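Patwary Open, my notes from the third day (thread)

Sunday, 2021-10-03. I watched from the top rows of Court 2 and then on the stream from my room. I write short posts, please be patient with my English.

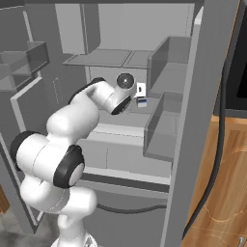

1/ The medical timeout in the second set

I want to start with it, as everybody is writing to me about it. The rule of this tournament says one timeout for each injury, and the physio decides if it is a real one. The physio came, she looked at the ankle, she gave the tape. So for me the rule was followed. You can dislike the moment, it was at 4-5 and the other player had to serve for the set. But to dislike is a different thing than to accuse.

2/ The wait was long. My friends on the stream said the commentator became angry. In the stadium people only went to buy coffee. I think television makes every pause bigger than it is.

3/ What did hurt the server was the wind. After the pause they were on the side where it comes from the parking lot, and two double faults came right away. I did not read about the wind in any report yet.

4/ Attendance

The board showed 1036 people for the day session and 2179 for the evening. In July, at the Zurkis Cup, I sat in an evening match with much less. So the interest is growing, even if the parking is still terrible. Bus 13 is better. It stops at the south gate and it was on time in both directions.

5/ Doubles

Please, if you have a ticket for tomorrow, do not leave after the singles. The second seeds play a very old style, both of them at the net after every serve, and they lob so well. Their match today was the best tennis I saw this week and half of the seats near me were free.

6/ The new balls

Several players complained about the Promach balls. They say the balls become soft after five games. I played with them in my club last winter and I had the same feeling, but I am not a strong player so do not take my word for it. The balls are changed after the first seven games and then every nine, as everywhere.

7/ Line calls

There is still no electronic system on Court 2, only on the main court. Today there were three arguments about the same baseline, always in the corner below the scoreboard. The umpire went down to check the mark one time and changed the call. Then the crowd whistled, although the change was correct. I was sitting exactly on that line.

8/ Somebody asked about the prize for the qualifiers. The program says 1000 for losing in the last round. From this they pay the hotel and the stringing, and a coach if they have one. I do not know how they do it.

9/ Tomorrow

First match at 11 on Court 2. The winner meets the player from the Duvirura academy, who has not lost a set here yet. I expect long rallies, maybe three sets. I will try to sit on the shadow side this time, my neck is red.

10/ If I wrote a score wrong, please tell me in the replies and I will correct it in the evening.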